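2023-06-11

I went to the open day at Catterall last weekend. It's a small robotics workshop in one of the old units at Mosside, and I've driven past it for years without knowing what went on inside. The sign only says Catterall. I left Travley after breakfast, parked behind the tile warehouse and was through the door before the first talk.

The first room had coffee and a row of posters. A woman from the company gave a short talk on what they do. They don't build arms. They collect examples of people doing ordinary chores with hand-held grippers, and those examples are used to train robot arms that somebody else builds. A person holds one gripper in each hand and does the job the way a robot would have to do it, with two jaws and no fingers. The grippers record where they are and what they see.

I had expected a big machine behind a fence. The part I spent most of the day watching was a person at a table, moving household things.

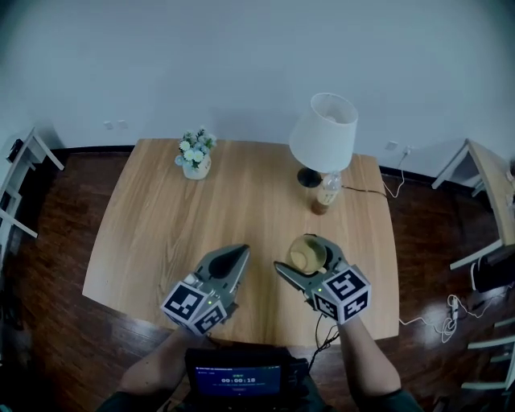 **How long does one recording take?**

Most of the ones I watched were over in less than a minute. The staff told us that a simple job like moving a cup is kept to 20 seconds when they can manage it, and then everything goes back to a new starting position for the next try.

The resetting is a bigger part of the work than I'd have guessed. If the cup always starts in the same place, the robot only learns that one place. So they move it, turn things around, swap the lamp to the other side and start again. They said a good day is 150 usable recordings from one person. They want 2,000 for each chore before they hand anything over, and they throw out a fair number where the grip slipped or a marker was covered up.

The black and white squares on the grippers are there for tracking. I asked if ordinary stickers would work and was told the pattern matters, because the software has to tell one marker from another and work out which way it's facing.

Visitors got to try it after lunch. I waited in line behind two kids who were both better at it than I was. The grippers are lighter than they look, but my wrists got tired fast. The hard part is that you can't feel what you're holding. I squeezed a paper cup flat on my first go. On the second I got it across the table and set it down, a little crooked. One of the staff said new people usually hold their breath, and I noticed I was doing it too.
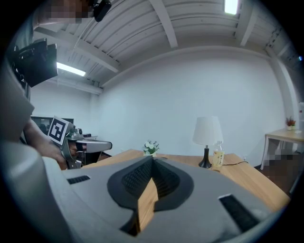
There was a second session later on what happens to the recordings. It was drier and half the crowd left for the food truck, but I stayed. Each gripper has its own camera with a very wide lens, and the picture is bent at the edges. The software copes with that fine, they said. The trouble comes with see-through things. Glass and clear plastic are hard for it, and so is anything shiny. They are still working on that and didn't claim otherwise.

Somebody asked when there would be a robot that could clear a kitchen table in a normal house. The speaker wouldn't give a year. She said they had an arm at their Gravham site that could pick up a cup it hadn't seen before, on a table it hadn't seen before, more often than not. I would have liked to see that one, but it doesn't travel.

A few practical notes if you want to go. It was free, but you need to sign up ahead of time, and they cap it at 100 people. The parking lot is small. The talks are short and you can skip them, but get in line early for the grippers. Wear something with sleeves that stay put. The building has one restroom, at the far end past the posters.

The next open day is in October. I've put my name down, and I'm going to ask about the Gravham visit when they send out the email.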